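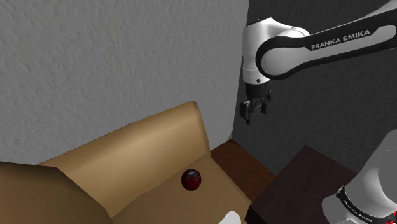
Before Bremlow lets one of its arms into a real apartment, the arm must pass through 600 simulated living rooms. The rule is written on page 7 of the company's house standard, and Gizella Jakab, who wrote most of it, is strict about the order. First the rooms, then the people.

"Many teams test the easy object on the easy table," she says. "Then they come to a home, and the thing they must pick up is on the sofa."

A sofa is a hard case. The seat is low, the backrest stands in the way of the wrist, and a round object can roll into the crease. For this reason the standard asks that soft furniture appears in the test set as often as tables do. It asks also that the gripper stays open and empty until it has reached the height of approach, and that the whole arm, with the elbow, is checked for contact with walls and furniture. Checking only the fingers is a mistake that Jakab has seen in several reports.

The second part of the document is about honesty in numbers. Each task must be repeated 100 times with the object in a new place, and the failed runs are kept. Last year the archive grew to 2,430 failures – Zsolt Vincze, who maintains it, considers it the most useful thing the company owns. New engineers spend their first days watching them.

Not everybody agrees with so much simulation. Leen Shboul, a safety reviewer at Osmont, points out that a cushion on a screen does not give way like one at home. She would like to see a limit on force measured on real fabric before any result is published. Jakab accepts the criticism. A chapter on soft contact is planned for March, and Shboul has been asked to read the draft.

Until then, the arms at Bremlow which work near people move at reduced speed, and a person stands by the stop button.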